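Workshop > Notebook > Art room > Pencils and markers

May 4, 2019

Saturday, so the art room was free and I could spread things out on the long table without having to clear up for a class. Job for the day: go through the drawing supplies, throw out what's dead, and write down what to order before the summer groups start. The last proper sort was in November and it hasn't held up well.

Began with the drawer of loose pencils. 30 of them went straight in the bin, mostly stubs too short to go in the sharpener, plus a few where the lead drops out in pieces every time you put a point on. I think those last ones have been dropped on the floor too many times. The Larkico ones are the worst for this. The Kozłowski ones cost more but they sharpen cleanly and I'd sooner buy fewer of them.

Hubert Zieliński left me a note asking if we can keep the soft pencils apart from the hard ones. In principle yes. In practice they go back wherever there's a gap, and by the second week they're mixed again. A strip of coloured tape round the barrel would do it, as long as it goes low enough not to get in the way of the fingers. Tried it on six to see if the tape lifts. Leave them until next weekend and look again.

Sharpener on the end of the table still chews wood on one side. Took the cutter out, brushed it, put it back. Slightly better. It wants a new cutter and Prakmont list one, so that goes on the order.

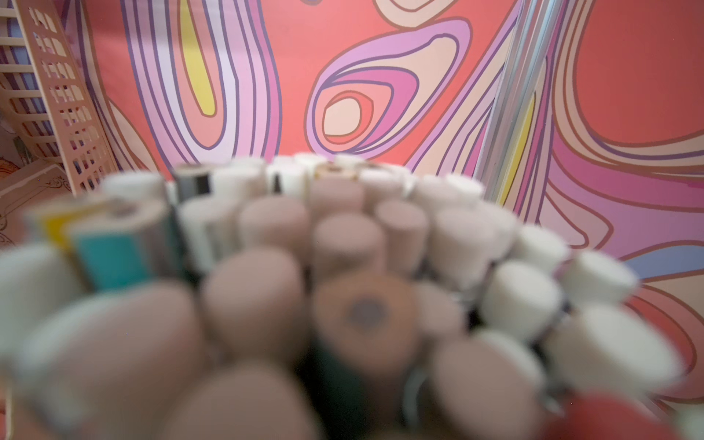
Storing everything upright in one tight bundle saves table space, and it's what people are used to, but it makes sorting slow. When the lot is pressed together you're looking down at ends and have to guess the rest from them. A plain pencil end with the dark core showing is easy enough to tell. The pinkish-beige rounded tops and the white fluffy ones are harder, as there are so many of each side by side, and a bit of yellow or teal banding is the only strong colour to steer by. I'd like to split the pencils from anything with a soft white end and give each its own pot, packed less tightly so that one can be pulled out without three others coming with it.

Markers next. Method as before: one short line on scrap paper, cap back on, wait a minute, second line. If the second line is scratchy it goes in the maybe pile. If there's nothing at all, bin. The Stidix broad ones did well, considering they get left uncapped more than anything else we own. Laid the maybe pile flat in a tray overnight — if they come back, fine, if not they go out on Monday. I don't want to start wetting the tips again. It worked for one afternoon last time and then they bled through two sheets.

Scrap paper is getting low as well. There was a packet of 200 sheets in the cupboard but the bottom part has gone wavy from damp. All right for testing, no good for drawing. Moved it up a shelf.

To order:
- Kozłowski pencils, soft, six boxes
- cutter for the sharpener (Prakmont)
- black markers, fine
- masking tape, narrow
- two wide pots with a heavy base, the tall ones tip over

Not ordering erasers. There's a full bag behind the glue which I'd forgotten about.

Still to do: label the pots, check the tape on the test pencils, ask Hubert if he wants the hard pencils kept out at all or put away for the older group. Also find out who has the good scissors. Two pairs are missing from the rack and I've looked in both sinks.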